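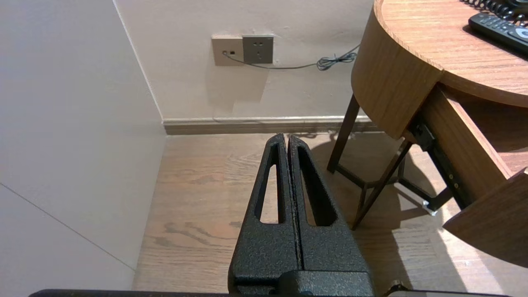
Hokum at the round table, fingers closed, with the drawer partly out.

The Second Drawing-Out

The Latlow College Robotics Club records with regret that its entry in the Clasley Shield was placed nineteenth, and wishes to set down the circumstances, which have been variously reported in the dining hall.

The Shield is contested each year by the student clubs of the district. Entrants are required to prepare one machine to perform a set of household duties in a furnished bedroom, the furniture being of the entrant's own choosing. The duties for the year were the closing of a drawer, the recovery of a remote control from a tabletop and the tidying of a bed. A maximum of 400 points was available. The machine entered by the Club was Hokum, which had been in the Club's keeping for two years and had by then outlasted three presidents.

Hokum was taught by demonstration. A member guided the arm through a duty by hand, the motion was stored, and after a sufficient number of such motions the machine was expected to form a habit of its own. The Club's register shows 1,153 demonstrations for the drawer alone. The great majority were given by Tiburcio Beltrán, a second-year student in surveying, who had joined under the impression that the Club built boats and had been too courteous to leave.

Mr. Beltrán's demonstrations were considered the best in the register. He did not hurry the arm. He was in the room before breakfast on most mornings and had it warm by the time the others arrived. In April he withdrew from the College for family reasons, giving his key to the undersigned in an envelope on which he had written the word "key". He was thanked in the minutes. It is now felt that the minutes might have said more.

Training continued over the winter under other members, and it was then that the fault was first noted. Hokum would approach the round table, place its fingertips against the drawer and close it to within a hand's width. It would then stop. After an interval it drew the drawer out again a little, waited, and closed it properly. The whole performance was smooth and entirely without purpose. Members referred to it as the second drawing-out.

The usual remedies were applied. The grip was recalibrated. The drawer slide was cleaned and oiled, and then cleaned of the oil. Nava, the planning software on which the Club relied, was reinstalled from the original disc by Ms. Farquhar, who lost a weekend to it and asked that this be recorded. The fault remained. It cost the entry a good deal of time, and the rules of the Shield are plain on the subject of time.
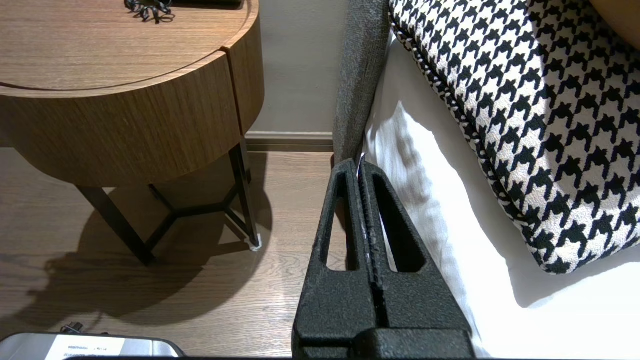
The gripper beside the bed, houndstooth cushion at right.

On the eve of the competition the undersigned undertook to review the drawer demonstrations in full, beginning at the first. The work occupied one night. It was carried out on the floor of the practice room, with a blanket, there being no chair in the furniture plan.

The early demonstrations were unremarkable. At a point in the second month, however, Mr. Beltrán was found to have changed his manner. He closed the drawer most of the way and stopped. The sound had been kept along with the motion, and during the pause a telephone could be heard, and then Mr. Beltrán's voice, speaking Spanish in a low tone to someone he called abuela. He asked her whether she had eaten. He asked whether she had looked in the drawer for her glasses. There was a wait, and while he waited he drew the practice drawer out a little, as anyone might, and looked in. The glasses were evidently found. He laughed, said good night to her, although it was seven in the morning at Latlow, and closed the drawer.

The call was made on the next morning also, and on the one after that. The glasses were lost on nearly all of them. Mr. Beltrán never let go of the arm, and so each search went into the register with the rest.

There were no calls in the last fortnight before he withdrew. He drew the drawer out all the same, at the usual place, and for the usual length of time.

The undersigned had authority to strike any demonstration judged to be faulty. By four in the morning the relevant files had been selected. Removing them would have required a single instruction, and the machine could have been retrained before the judges opened the doors. The Club is entitled to know that this was considered.

At the competition Hokum recovered the remote control at its second attempt and tidied the bed to a fair standard. It then crossed to the drawer. The judge's sheet, dated 10/12/2023, carries the remark "unnecessary motion, repeated" and a deduction, against which the Club has lodged no appeal.

A copy of this account has been sent to Mr. Beltrán at the last address held by the College, together with the key, in its envelope. The practice room is open to him at any hour. Training for next year's duties, which are understood to include a kettle, will begin when he replies or at the start of term, and members are asked in the meantime to leave the drawer demonstrations as they stand.

Secretary, Latlow College Robotics Club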